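ok small thread about trying to quit soda, since a few of you asked how it's going

day 17. the headaches stopped after the first week. the 3 pm slump did not stop, it just moved to 4

I used to get through 2 bottles a day without thinking about it. one at lunch, one on the drive home. walking past a wall of orange and red and green bottles is still the hardest part of any errand

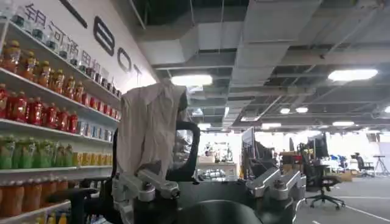 what's helped most is having something cold and fizzy already in the fridge. I tried the Briva lime water (tastes like a candle, sorry) and then the Matus ginger one, and I'm fully hooked on the ginger. my sister says it's too spicy, she's wrong!

also started writing down every time I get a craving. 28 last week, most of them while I was bored or waiting for somebody

if you're a "just have a small one on the weekend" person I envy you so much. I had a small one on Friday and wanted three more by dinner
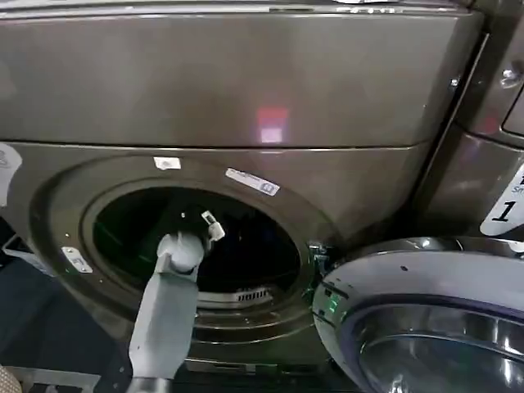
Gwilliam, October

slept through the night for the first time in ages. no idea if it's the caffeine or the cooler weather but I'll take it

going to try for the whole month. send me your favorite fizzy things that aren't lime please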